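Skokent home robot trainer: can it clear a table yet?

I paid 839 for a year of this simulator, hoping my someday robot could learn to tidy up after dinner.
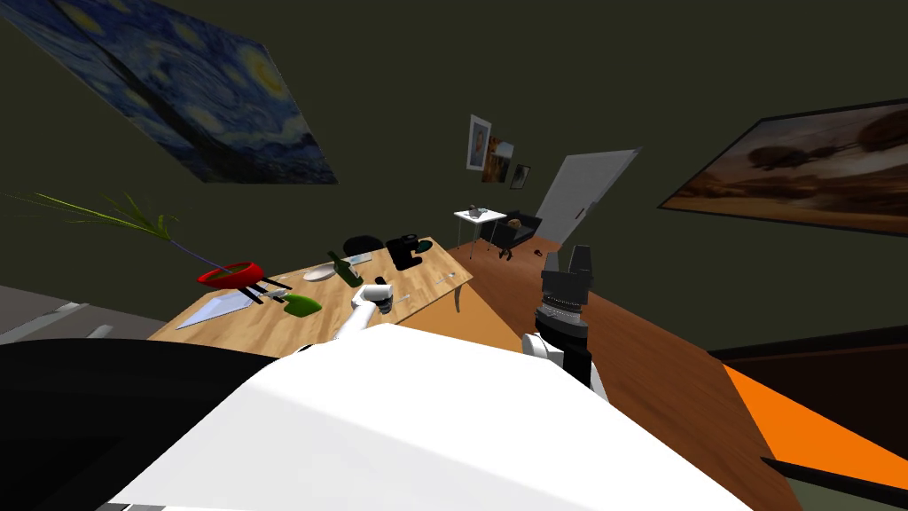
Well, sort of! Picking a cup is the job I try most, and it managed 600 good grabs out of some 4,000 tries — not great, but I was cheering by the end. Plates are still hopeless, and a bottle on its side sends it into a sulk. Setup was easy and the rooms are fun to poke around in. Three stars, and I'll try again after the March update.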